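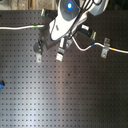 Perforated metal board, dark gray, square holes in straight rows. Hebden's shared workshop has switched to it for all its benches.

Hebden workshop gets new metal bench tops, old wood ones up for grabs

12 September 2022

The shared workshop on the old Plullesholm site in Hebden reopened this morning with new tops on every bench. Out with the wood, in with perforated metal. Doors were open at the usual time, coffee was late.

Six benches in all. Each one now has a dark gray metal board across the whole top, punched with small square holes in an even grid. The boards were supplied by Dirkolico, which also does shelving and the gray drawer units along the back wall. Same firm did the lockers two winters ago, members may remember the business with the keys.

Total spend came to $900 for the boards and $485 for the frames underneath. Money came out of the equipment fund. No change to member fees this year, said Xiuying Lu, who runs the workshop day to day and did a good part of the fitting herself.

"The wood was done," Lu said. "You'd put a screw down and it would go straight into a crack, and that was the end of that screw. We talked about sanding them again and I just didn't want to do it a third time."

The old tops went in before the workshop moved to Plullesholm. Glue, paint, burn rings, a lot of drill holes. One bench had been patched with a square of kitchen counter. Another had a sag in it you could see from the door.

Lu started asking around for quotes in May. First idea was plain sheet steel. That got dropped when the price came in, and also a couple of people pointed out that anything round rolls right off it. Solid board was next. Then somebody brought up the perforated stuff already hanging on the tool wall, and could it go flat instead. It could.

What it means for people using the benches

Holes first. They run the full width of the board, all the way down to the bottom edge. Pegs, clips and cable ties go through them, so a job can be held down without a clamp on the edge of the bench. There's a box of pegs by the sink. Please put them back in the box by the sink. The workshop is also selling Gakedo hooks at the desk, which fit, though they were made for walls and stick up a bit.

Small parts are the other thing. Anything thinner than a hole is going to fall through it. There's a tray under each bench to catch what drops, slides out from the front. Trays get emptied when the place closes so if you lose something, look the same day. For fine work there are rubber mats on the rack by the door. Take one, bring it back. Mats are shared and there aren't enough for everybody at once.

Liquids: no. Not over the bare board. Paint, oil, glue, whatever it is, do it on a mat or over at the wet counter. The trays aren't sealed and the floor underneath was only just cleaned.

No soldering straight on the metal either. Heat pads are in the second drawer.

Sawing is still fine but use a cutting block. The boards can be scratched and Lu would like them to get through at least one season looking decent. She isn't hopeful.

Light and glare

Some members at the trial evening said the boards throw back more light then they expected. True, they do. In the photo above the lower left and the middle look silvery, while the right side of the same board is a deep charcoal. Same board, same color all over when you stand next to it, it depends where the light falls. The lamps over the two benches nearest the windows have been turned a little and there are plans to put a shade on the others. If glare is bothering you, swing the bench lamp to the side, not straight overhead.

Noise was the other complaint. Put a hammer down and everyone knows about it. Felt strips have gone in between the board and the frame, which took care of the rattle. It did not do much for the hammers.

A few marks are showing up already. Faint brownish speckles in places. Lu has asked Dirkolico about it and is waiting to hear back. Meantime wipe down with a dry cloth only, no sprays. If a speckle comes off with a thumb, great, tell the desk.

Reaction so far

Mixed, leaning good. The Tuesday-type crowd of clock and radio people were the ones most worried about small screws, and they've mostly gone for the mats. The bike repair group likes it a lot. They can stand a wheel axle in a hole and it stays put. The model boat table asked to keep one wood top and were told there'd be one left in the side room, for now, on trestles.

"I thought I'd hate it," said one member, waiting on a drill. "It's fine. It's cold on the elbows."

Lu said she'd had a question about whether the spacing of the holes matches the tool wall. It does not. Close but no. Pegs from the wall will go into the bench boards but two-pin hooks won't line up. Worth knowing before you carry an armful across the room.

She was also asked if people can drill extra holes. They can't.

Old tops

The wood tops are stacked in the yard under a tarp. Free to anyone who can carry one. They're heavy, bring a second person and something to tie it down with. One is already spoken for, going to be a potting table. The one with the kitchen counter patch is not spoken for, if anybody wants a conversation piece. Whatever is left at the end of the month gets cut up for the scrap bin, and the scrap bin is open to everybody as usual.

Check for nails. Lu pulled what she could find but says there's more in there.

Sign-ups

Membership stands at 51 and there's room for a few more. Evening bench slots go fast, mornings are wide open. New people have to do the short bench talk before they use anything with a plug, and that includes old members coming back after a long break. The talk now covers the new boards, takes a few minutes longer than it used to. Sign-up sheet is on the desk. The online form still lists the old address at Hebden, ignore that, it's being fixed.

Bench numbers have changed too. They used to count from the window and now they count from the door. If you had a slot booked on a numbered bench before the switch, your booking is for the same spot in the room, just a diferent number on it. Ask at the desk if you're not sure. Numbers are painted on the front leg.

Next on the list is the tool wall, which needs new outlines for the pliers and the big snips. Nothing decided on the floor yet. The quote for it came in high and Lu wants a second one.

Lost property from the clear-out, mostly drill bits and reading glasses, is in the blue crate at the desk until the end of the month.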